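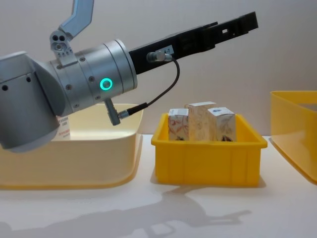
Brikholm Centre
General Workplace Inspection Checklist, with Inspector's Comments

Date of inspection: October 18, 2023
Areas covered: main entrance and lobby, corridors and stairs, Flakine Wing, Hendix Room, kitchenette, washrooms, storage, electrical room, exterior
Building owner: Chaudhry Properties
Previous inspection: May

Result codes
S -- Satisfactory
A -- Attention required; correct before the next inspection
P -- Priority; correct within 6 working days
N/A -- Not applicable or not inspected

Comments are recorded where a result other than S has been given, and in other cases where the inspector considered that the occupants or the owner would benefit from a note. Items carried over from the May inspection are marked (C).

Section 1. Entrance and lobby

1.1 Exterior doors open fully and close without assistance: A
The left-hand door does not latch unless pulled. The closer has been adjusted before and has drifted again. Replacement of the closer is recommended in place of a further adjustment.

1.2 Automatic door button operates from both sides: S

1.3 Entrance matting flat and in good condition: A (C)
The inner mat curls at the corner nearest the notice board. It was taped following the May inspection. The tape has lifted and is itself now a trip hazard. The mat is to be replaced with one that has a bevelled edge.

1.4 Floor surface clean and free of water: S
Tenants are reminded that wet floor signs are kept behind the lobby desk and may be put out by any person who notices a spill.

1.5 Visitor sign-in book available and in use: S
Several visitors had signed in on the previous day without signing out. The book is used to account for people during an evacuation and its value depends on both columns being completed.

1.6 Evacuation plan posted and current: P
The posted plan still shows the former side exit beside the mail room, which was closed during the renovation. A corrected plan has been drawn up by Chaudhry Properties but has not been put on the wall. The old plan must come down on the same day the new one goes up.

Section 2. Corridors and stairs

2.1 Corridors clear to full width: A
Folded tables were leaning against the wall in the lower corridor. The clear width at that point was measured at 800 mm. The tables are to be returned to the storage room after every booking.

2.2 Handrails secure on both sides: S

2.3 Stair nosings intact and visible: A
The contrast strip on the top step of the north stair has worn through in the centre. The remaining steps are in fair condition.

2.4 Lighting adequate, no failed lamps: A
One lamp out on the north stair landing and one flickering outside the washrooms. Both were reported to the owner at the close of the inspection.

2.5 Fire doors closed and unobstructed: P
The door between the lower corridor and the Flakine Wing was held open with a wooden wedge. The wedge was removed. This door has been found propped at each of the last few visits, and the inspector accepts that it is heavy and that people carrying boxes or trays find it difficult. A hold-open device connected to the fire alarm would be an acceptable solution. A wedge is not.

2.6 Exit signs lit: S

Section 3. Fire protection

3.1 Extinguishers in place, visible and accessible: A
The extinguisher in the kitchenette was behind the recycling bin. The bin was moved by the inspector. Floor marking is suggested.

3.2 Extinguisher tags show monthly checks: A
Tags were complete in the lobby and the Flakine Wing. Two months were missing from the tag in the storage room. Initials should not be added afterwards to fill the gaps.

3.3 Pull stations unobstructed: S

3.4 Sprinkler heads clear of stored material: P (C)
See Section 7. The requirement has been explained to the tenants in writing.

3.5 Fire drill held since last inspection: S
The drill was held in the morning, when the building was well occupied. The drill record notes that the alarm was faint at the far end of the Flakine Wing. The alarm contractor should be asked to test the sound level there with doors closed.

3.6 Assembly point sign in place: S
The sign is partly covered by the hedge during summer. It was legible at the time of inspection.

Section 4. Flakine Wing

4.1 Floors even and free of damage: S

4.2 Windows open and close; restrictors fitted: A
The restrictor on the second window has been unscrewed, presumably for ventilation in hot weather. It was found on the sill with its screws and is to be refitted.

4.3 Heating units clear of paper and fabric: A
A stack of programmes and a winter coat had been placed on the unit beneath the windows. Units in this wing come on without warning when the outside temperature drops, and occupants new to the building may not be aware of this.

4.4 Portable heaters: N/A
None found. Tenants are reminded that personal space heaters are not permitted anywhere in the building.

4.5 Ceiling tiles in place, no staining: A
A brown stain was noted near the east wall. It was dry to the touch. The owner is asked to determine whether the source is the roof or the ventilation duct before the tile is replaced, as replacing the tile alone will remove the only means of telling whether the leak continues.

4.6 Seating sound: S

Section 5. Hendix Room
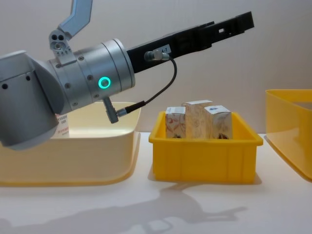 Photo 2. Hendix Room.

5.1 Door opens freely and vision panel is clear: S

5.2 Occupancy limit posted: A
The limit is on the inside of the door and cannot be read when the door is open against the wall. It should be moved to the corridor side.

5.3 Room lighting and switches: S

5.4 Ventilation operating: A
Air was coming from the supply grille but the flow was weak. The grille carries a good deal of dust. Cleaning is to be tried first; if there is no improvement the owner's mechanical contractor should attend.

5.5 Emergency contact sheet posted and current: A
The sheet lists a daytime number for Chaudhry Properties that is no longer in service. The same sheet was found in the kitchenette and in the washroom corridor. All copies are to be replaced together.

5.6 Booking rules displayed: S
The rules are in order. Users are asked to leave the room locked at the end of the day and return the key to the lobby desk.

Section 6. Kitchenette and washrooms

6.1 Refrigerator clean, temperature suitable: A
Temperature was suitable. The refrigerator contained unlabelled food of uncertain age. A weekly clear-out, with a notice on the door giving the day, is recommended.

6.2 Kettle and microwave in good condition: S
The kettle has been replaced since May.

6.3 Hot water temperature at hand basins: A
The water in the accessible washroom was noticeably hotter than in the others. The mixing valve should be checked.

6.4 Grab bars firm: S

6.5 Emergency call cord reaches the floor: P (C)
The cord in the accessible washroom has again been tied up out of the way. It was untied. A person who has fallen cannot reach a cord that has been looped over the bar. Cleaning staff and all tenants are to be told directly, and a small sign is to be fixed beside the cord.

6.6 First aid kit stocked and in date: A
Adhesive dressings were low and the eyewash had expired. The restocking list inside the lid was blank.

Section 7. Storage and electrical room

7.1 Shelving secured to wall: S

7.2 Heavy items stored between knee and shoulder height: A
Boxes of printer paper were on the top shelf. The step stool provided is rated for light use only and should not be used to bring them down.

7.3 Clearance below sprinkler heads: P (C)
Seasonal decorations were stacked to within 200 mm of the nearest head. This is the same location noted in May. A line is to be painted on the wall to show the permitted height.

7.4 Cleaning products labelled and kept in original containers: A
One spray bottle carried no label. It was handed to the cleaning contractor for disposal.

7.5 Electrical panel accessible and closed: S

7.6 Circuit directory legible: A
The directory has been amended by hand many times. A typed copy should be prepared and checked against the circuits before it is posted.

Section 8. Exterior

8.1 Walkways level: A
A paving slab near the bicycle rack has risen at one edge. It has been marked with paint. Repair should be arranged before the first frost if possible.

8.2 Exterior lighting: S

8.3 Gutters and downspouts: A
Leaves have collected above the rear door and water was running down the wall beside it. This will form ice on the step in colder weather.

8.4 Salt and shovel available for winter: A
A shovel was present. The salt box was about half full and the lid does not close.

8.5 Waste area tidy, lids closed: S

Notes on follow-up

Priority items are to be reported as complete in writing, with the name of the person who did the work and the date it was finished. Where a priority item cannot be completed in the time allowed -- for example, where a part is on order -- the occupant or owner should say so and describe what has been done in the meantime.

Items marked A may be reported together. The completed list should be kept in the safety binder at the lobby desk, where it can be read by anyone who works in or visits the building. Inspection records from before the renovation have been moved to binder 13 in the storage room and are not to be discarded.

Responsibility for items 1.1, 1.6, 2.4, 4.5, 6.3, 8.1 and 8.3 rests with Chaudhry Properties. Tenants and the owner are to agree between them who will pay for the hold-open device described under 2.5.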